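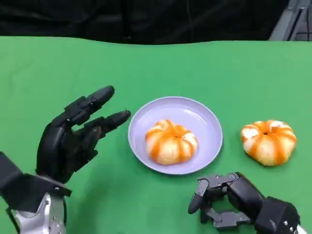
Chapter 7
Place Settings, Centerpieces and the Covered Table

7.1 Scope of the chapter

Chapter 6 dealt with the table as furniture: height, overhang, seating width and the clearance needed behind a chair. This chapter deals with what is laid on it. The subject is divided into the covering, the plate and the ornament, taken in the order in which they are placed. Flatware and glassware are left to Chapter 8, and none of the layouts in the present chapter requires them.

The worked layout used in Sections 7.2 through 7.5 is deliberately small. It consists of a green cloth, one round plate in a pale lavender tone, and small ornamental pumpkins with white and orange ribbing. A layout of this size can be set, cleared and set again many times in one class period, and the relations between its parts can be studied without the interference of a full service. Readers who have completed the Petard exercises in Chapter 3 will recognize the method, in which a single element is moved while the others stay where they are.

The following terms are used throughout. The field is the whole visible area of the covering. The rim is the raised outer edge of the plate. The well is the flatter area inside the rim. The strip is the band of bare cloth between any two objects. The far edge is the boundary of the cloth opposite the person setting the table. A setting is complete when every object called for by the plan is in its place and every strip is open.

7.2 The covering

A table covering has two functions in layout work. It protects the surface, and it supplies a uniform color against which other objects are judged. For the second function, a plain cloth is preferred to a patterned one. Patterned cloths are treated in the Drovau supplement at the end of Part Two.

Bright green is a demanding choice. It gives strong separation to whites, oranges and pale violets, but it also shows every change in the light. A single cloth of uniform dye may look yellower on one side and deeper on the other when the light falls unevenly. The student should learn to tell this effect from a true difference in color. The simplest test is to turn the cloth end for end. If the yellower area stays on the same side of the table, the cause is the light.

Wrinkles are graded by their effect on the objects placed over them. Faint wrinkles in the open field are acceptable in practice work. A fold that passes under a plate is not, as it may tilt the rim. The far edge usually wavers a little on a cloth that has been laid by hand and left unpinned. It is corrected last, by drawing the cloth outward from the middle toward both corners, and only after the near edge has been fixed.

What stands behind the table also forms part of the field as the viewer sees it. A black backdrop sharpens the line of the far edge and makes any unevenness in it easy to find. For this reason several of the exercises call for one.

7.3 The plate

The plate is the reference object. All other positions are stated relative to it, and it is therefore set first and not moved again. In the worked layout it occupies the center of the field.

A round plate seen from a normal seated or standing position appears as an oval. The beginner tends to correct for this by pushing the plate too far back. Position should be checked from directly overhead at least once before the ornaments are added.

Rim height matters more than is commonly supposed. A raised rim casts a narrow shadow on the cloth, and this shadow adds to the apparent size of the plate on one side. When the strip is measured, the measurement is taken from the rim itself and the shadow is disregarded. A pale plate with a soft sheen will also return a bright patch from the well. The patch moves with the viewer and should not be mistaken for a mark in the glaze.

7.4 The ornament

Small ribbed pumpkins are used here for practical reasons. They are light, they sit without support, and their ribs give them a visible direction. A specimen with white segments and orange stripes can be turned until a chosen stripe faces the viewer, and the amount of turn can be recorded. If the stem is missing, the depression at the top serves as the axis.

In a paired arrangement, one pumpkin goes on each side of the plate, with matching coloration. The first is placed to the right and the strip is checked. The second is then brought in from the left, held by its top and side, and lowered until it is level with the first.
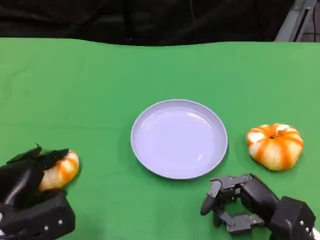
TECHNIQUE NOTE 7-A: LOWERING THE SECOND OBJECT

The second object of a pair is harder to place than the first, for it has two distances to satisfy: its strip from the plate and its alignment with the object opposite. The Biller procedure separates the two. The object is first brought to the correct alignment while still raised, then moved inward to the correct strip, and only then released. Moving it after release drags the cloth and may start a fold that reaches the plate.

The grip should leave the base free. Fingers that wrap beneath a squat object must be withdrawn after it is down, which disturbs both the object and the covering. A hold on the upper half avoids this. The hand is then opened to the width of the ribs and taken away on the side farther from the plate, so that it does not pass over the rim. 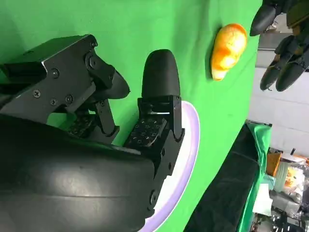 Clearance near the rim is the usual point of failure. The Miah table of clearances, reproduced in Appendix B, should be consulted before a plate with a flared rim is used, as the flare reduces the working space at the height where the hand travels.

7.5 Terms for review

Field, rim, well, strip, far edge, reference object, paired arrangement, axis.

Related items
Chapter 6: The Table as Furniture
Chapter 8: Flatware and Glassware
Drovau Supplement: Patterned Cloths
Appendix B: Miah Table of Clearances
Petard Exercises, Set 83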